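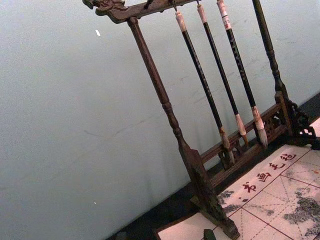

Digital comics reader – pages out of order after library move
Status: open, then fixed, then sort of open again
Opened: 27 July 2021

Hi all, I run the back-issue library for our little reading club and I'm stuck, so I'm writing everything down as I go. The reader is Gurnel, the desktop version, and the library is 2664 issues, nearly all of them scans I made from my own boxes over the years. I moved the lot to a new drive last night and now a bunch of them open on the wrong page. The Colavdale run is the worst. I opened the first issue and got the letters column, then the cover, then a fight that doesn't happen until the end (spoiled it for my nephew, sorry kiddo).

What I've tried so far:

Restarted Gurnel. No change.

Rebuilt the thumbnail cache from the settings menu. Took forever, and the thumbnails came back with the wrong covers, so at least it's consistent!

Opened the same file in a different reader. Pages in the right order. So the files are okay, I think, and that made me feel a lot better, because I was not looking forward to scanning Colavdale again.

Update 1

Somebody on the help desk asked me to count how many issues are affected. I made a smart list of everything where the cover isn't page one and got 656. They also asked how my pages are named. Well – it depends on how old the scan is. The early ones are just 1, 2, 3 and so on, and the later ones have zeros in front, 001, 002, 003. I switched in March of last year when I got the new scanner and never went back to fix the old ones.

Update 2

Okay, so that's looking like the culprit. The reply said Gurnel has a setting called natural sort, and when it's off, page 10 comes right after page 1 and before page 2. Mine was off. I never turned it off, but moving the library made a fresh settings file, and the fresh one has it off by default. Turned it on, closed the program, opened it again, and Colavdale reads the way it should. Cover first, letters last. I read three issues in a row just to check (that's my story).

The smart list is down to 315 now, so I'm not done.

Update 3

Went through a handful of the leftovers. Most of them are the Tevascombe annuals, and those have a different problem. The covers are named "cover" and everything else is a number, so the cover sorts to the very end, natural sort or no natural sort. It was like that on the old drive too, I'd just gotten used to my bookmark jumping to the right spot, and the bookmarks didn't come over.

I asked if there's a way to rename the covers in bulk. The answer was yes, with the Koech plugin. It works on 400 files at a time, so I can do the annuals in one go. The steps they gave me:

1. Back up the folder first.
2. In Koech, pick the folder and choose Rename Inside Archive.
3. Find "cover", replace with "000".
4. Run the preview before you hit Apply.

Update 4

Ran it. The preview caught one annual with two covers in it, a front and a variant, and both wanted to be 000. I named the variant 000b by hand and it went through fine. Tevascombe is good now, and the smart list only shows the odd fanzine, which I can fix myself.

Still open: the bookmarks. Is there any way to bring those over from the old settings file? I still have the old drive, it's plugged in and I haven't wiped anything. If there's a file I should be copying, tell me the name and where it goes, and please assume I don't know where anything lives on this computer.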